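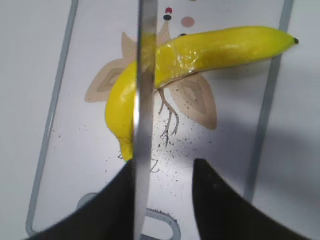 4.2. O silêncio antes da comida

A hipótese com que chegámos a Listano era modesta e, como costuma acontecer às hipóteses modestas, estava errada. Supúnhamos que um grupo de pessoas que se declara sem religião, e que se reúne para conversar sobre ética e jantar, jantaria. O grupo Modo janta, com efeito, mas primeiro cala-se. Entre o momento em que a última pessoa se senta e o momento em que alguém pega no pão decorre um intervalo a que os membros chamam "a pausa", e cuja duração é defendida com um zelo que já vimos menos vivo em mosteiros.

A pausa não consta de nenhum regulamento. As atas do grupo, que perfazem 358 páginas e que lemos na íntegra (uma experiência que não recomendamos a quem tenha prazos), mencionam-na apenas a propósito de uma proposta para a abolir. O proponente alegava que um minuto de silêncio diante da comida era, em tudo menos no nome, uma oração de graças. A proposta foi discutida durante três reuniões consecutivas, todas elas abertas com a pausa.

Nas 97 entrevistas realizadas, as explicações para o costume distribuem-se por três famílias. A primeira é higiénica: a pausa acalma, ajuda a digestão, baixa o tom de voz. A segunda é memorial, e aparece sobretudo entre os membros mais velhos, que recordam fundadores já mortos e usam o silêncio para pensar neles. A terceira, a mais frequente entre antigos católicos, consiste em negar que haja alguma coisa a explicar. "É um minuto", disse-nos uma professora reformada. "As pessoas não têm um minuto?" Quando lhe perguntámos o que fazia com o seu, respondeu que isso era assunto dela, e mudou a conversa para o preço do azeite.

Khamphan, no seu estudo sobre refeições comunitárias em associações laicas, propõe o termo "liturgia residual" para práticas deste género: gestos que sobrevivem à crença que os justificava, como um andaime que ninguém se lembrou de desmontar. A imagem é boa, mas presta-se a um equívoco. Um resíduo é aquilo que fica quando o resto se foi embora, e em Listano a pausa é posterior ao resto. Os primeiros membros, quase todos saídos de famílias praticantes, comiam sem cerimónia nenhuma e tinham nisso algum orgulho. O silêncio surgiu mais tarde, já com uma segunda geração que nunca dera graças em casa e que, portanto, não tinha de quê libertar-se. Parece-nos preferível falar de uma liturgia sem antepassados diretos, ou, se a expressão soar demasiado solene, de um hábito à procura de genealogia.

A comparação com o grupo de Damton é instrutiva. Em Damton rejeitou-se desde cedo qualquer forma fixa, e a reunião começa quando começa. Lorna Pangilinan, que acompanhou o grupo durante cinco anos e nos cedeu os seus cadernos de campo, nota que a recusa da forma acabou por adquirir forma própria. Chegar tarde tornou-se obrigatório. Quem chega à hora marcada espera no passeio, ou dá uma volta ao quarteirão, para não parecer que acredita na hora marcada. Um visitante pontual foi recebido, segundo os cadernos, "com a cortesia que se reserva aos missionários".

A preparação dos alimentos oferece outro ponto de contraste. Nos dois grupos a comida é simples: sopa, pão, fruta. A faca e a tábua branca com a banana (Figura 1) pertencem a um repertório doméstico que nenhum entrevistado considerou digno de comentário, e é precisamente essa indiferença que nos interessa. Em Listano, discutiu-se longamente se o pão devia ser partido à mão, por causa das associações evidentes, e optou-se por levá-lo já fatiado da padaria. Sobre a fruta não houve debate. Pode ser cortada por qualquer pessoa, com qualquer utensílio e em qualquer estado de espírito. A teologia, mesmo a negativa, escolhe os seus alimentos — e a banana, ao contrário da maçã, tem escapado a quase todas as disputas.

Convém não exagerar o alcance destas observações. Os nossos entrevistados são, na maioria, pessoas com mais de 70 anos, escolarizadas, habituadas a responder a inquéritos e por vezes mais versadas na bibliografia do que os entrevistadores. Dois deles corrigiram-nos uma citação de Durkheim. Vários leram uma versão preliminar desta secção em agosto e devolveram-na anotada; na margem do parágrafo sobre a liturgia residual alguém escreveu, a lápis, "e as vossas reuniões de departamento?". A objeção é justa e fica registada, embora a sua resolução exceda o âmbito do presente artigo.

Resta a questão de saber se a pausa deve ser contada como prática espiritual. Os instrumentos habituais pedem ao inquirido que se situe numa escala, e os membros de Modo situaram-se disciplinadamente no ponto mais baixo. Os mesmos membros, interrogados sobre o que sentiriam se a pausa desaparecesse, usaram as palavras "falta", "frio" e, num caso, "barbárie". Na secção seguinte propomos uma codificação alternativa, que separa a adesão declarada da resistência à perda.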